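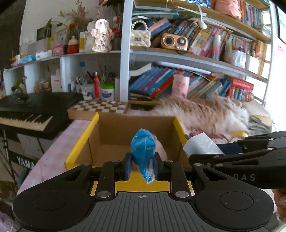
Support > Perception > Closed tickets

Subject: Grasp width stays at last value when bag is soft

Version: Olell 2 pipeline, Mondal tracker plug-in
Site: Dastham
Opened: 10/23/23

Problem as reported:
When the fingers close on a soft bag, the width estimate goes down normally and then stops. It keeps the same value until the fingers open again. With a rigid object this does not happen. In the log of one episode with 3000 frames, the width is frozen from frame 966 to the end of the grasp. The pose of the gripper is still good during this time, only the width is wrong.

What I have tried:
- Restarted the tracker node. No change.
- Replayed the same recording offline. The freeze comes at the same frame, so I think it is not a timing problem.
- Set the exposure to fixed. No change.
- Changed the finger mask from "tight" to "wide". The freeze comes later but it still comes.

Reply from Zudadine support:
Please send us the confidence column for the frozen part. Also please check if hold_last_width is enabled in your config file.

My answer:
The option is enabled. I did not set it, it was in the default file. The confidence is under the threshold in 552 frames, all of them inside the grasp. I compared with the mask output, and there the bag is segmented as part of the left finger. After this the two finger regions become one region and the tracker has no second edge to measure.

Reply from Zudadine support:
Thank you, this is enough for us to reproduce it. Please disable hold_last_width and use the two-region mask model. Frames without a valid width will then be written as empty, and the planner must skip them.

Result:
I made both changes and replayed the recording. The regions stay separate and the width follows the fingers until they open. A few frames are empty at the moment of contact, and the planner skips them without error. I would still ask that the default file is changed, or that a warning is printed when the old value is held.

Status: solved. Request for the default file moved to the November release list.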